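### 4.2 Storage of the enzyme-linked antibody and its effect on plate readings

The second part of the work looked at how the enzyme-linked detection antibody was stored between uses. The same goat antibody, coupled to horseradish peroxidase and sold by Ralier, was used throughout. All of it came from a single lot. On arrival in February the stock was split by Binta Uzor into small tubes and placed under one of three conditions: kept in the fridge, frozen without glycerol, or frozen with an equal volume of glycerol. Tubes in the last group stayed liquid in the freezer and could be drawn from directly.

Frozen tubes without glycerol were thawed on ice, sampled and put back. Each went through this three times before it was used up. We did not test a larger number of thaws, and the results should not be stretched to cover them.

Plates were coated overnight in the fridge with the capture antibody, emptied, and blocked with Bilix casein buffer for one hour at room temperature. Samples were added in pairs. After washing, the detection antibody was added at the dilution fixed in Section 3, and colour was developed with TMB in the dark. The reaction was stopped with dilute sulphuric acid and plates were read straight away at 450 nm, with the reading at 570 nm taken off. Washing was done on the Priler washer at the Shehu site and by hand at the other site. The effect of washing is dealt with separately in Section 4.4.

In all, 71 plates were read, giving 3,416 wells that passed the checks set out in Section 3. Wells were left out if the two members of a pair disagreed by more than the agreed limit, or if a bubble was noted at the time of reading. No plate was left out as a whole. Nam-gil Ban assigned the tubes to plates, and the person reading the plates did not know which storage condition had been used.

Tubes kept in the fridge and tubes kept in glycerol gave much the same signal at every point on the standard curve. The tubes frozen without glycerol gave a weaker signal after the first thaw, and the loss grew with each further thaw. It was easiest to see at the top of the curve. At the bottom the readings lay close to the blank under all conditions, and any loss there was hidden by the ordinary spread between wells.

Background in the blank wells did not follow the same pattern. It rose slightly in the repeatedly thawed tubes even as the true signal fell. Clumping of the antibody would be one way to account for both changes, and a short spin before dilution brought the background down on the plates where it was tried. The spin did not bring back the lost signal. We have no direct measure of clump size and did not look for loose enzyme in the liquid above the pellet, so other causes remain open.

When unknown samples were read against a standard curve run on the same plate with the same tube, the final values changed very little between storage conditions. The loss affects samples and standards alike and mostly cancels. Trouble came only when a stored curve from an earlier plate was used. In that case the weaker tubes gave values that were too low, and some weak positive samples fell under the cut-off. Both sites had used stored curves in the past for small runs, and this has now stopped.

One limit should be noted. The diluent recommended with the antibody contains a preservative, and its make-up is not given on the data sheet. Sodium azide can be ruled out from the supplier's written reply, which matters here as azide blocks peroxidase. We cannot say how far the other contents protect the antibody in the fridge, and a different diluent might give a different result. 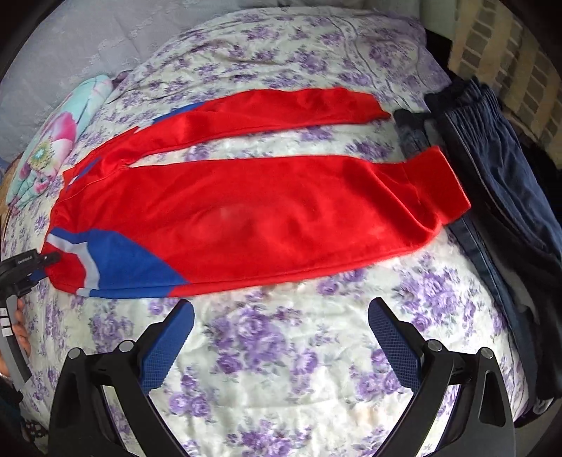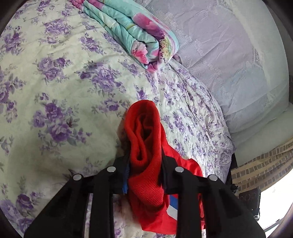

**Figure 3.** Red garment with blue and white panels on floral bedding (first panel); folded teal blanket with pink flowers on a duvet printed with purple roses (second panel).

Can a tube that has been frozen without glycerol still be used?

It can be used for a run that carries its own standard curve on the same plate, provided the top standard still reads within the accepted range. Spin the tube briefly before diluting it, write the number of thaws on the cap, and do not read the plate against a stored curve.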